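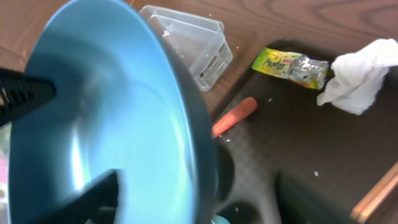
Stinard Mixing Bowl, Large

Reading time: 2 minutes

The Stinard is a general kitchen bowl for mixing, proving and serving. It is made in stoneware and glazed inside and out. The large size holds 3000 ml to the brim, enough for a dough made with a 1 kg bag of flour.

Diameter: 25 cm
Weight: 978 g
Colours: light blue, oat, dark green
Dishwasher: yes, lower rack
Microwave: yes
Oven: no
Hob: no

The foot is left unglazed. It will grip a worktop well enough for hand whisking, but on polished stone or glass we suggest a damp cloth underneath. Wipe the foot dry before you put the bowl away, as bare stoneware takes up water and can leave a ring on a painted shelf.

Metal whisks and spoons may leave grey lines on the glaze. These are traces of metal and come off with a paste of bicarbonate of soda and water. Do not use wire wool.

Let the bowl come to room temperature before adding boiling water. A bowl straight from the fridge can crack.

The shape was drawn by Ivone Furtado for the Penrose range and was changed once, in September, when the wall was made slightly thicker near the lip. Older bowls stack with new ones, but the new bowl should go at the bottom. The Bokport lid fits both versions.

Light blue is mixed in small batches and the shade differs a little from one to the next. If you are adding to a set, send us the batch number stamped on the foot and Bouchra El Fassi in the Clukico stockroom will look for a match.

Spare lids are sold separately. Returns are accepted within 23 days, unused and in the original box.

Related items
Stinard Mixing Bowl, Small
Bokport Lid, 25 cm
Penrose Batter Jug
Penrose Colander
Clukico Dough Scraper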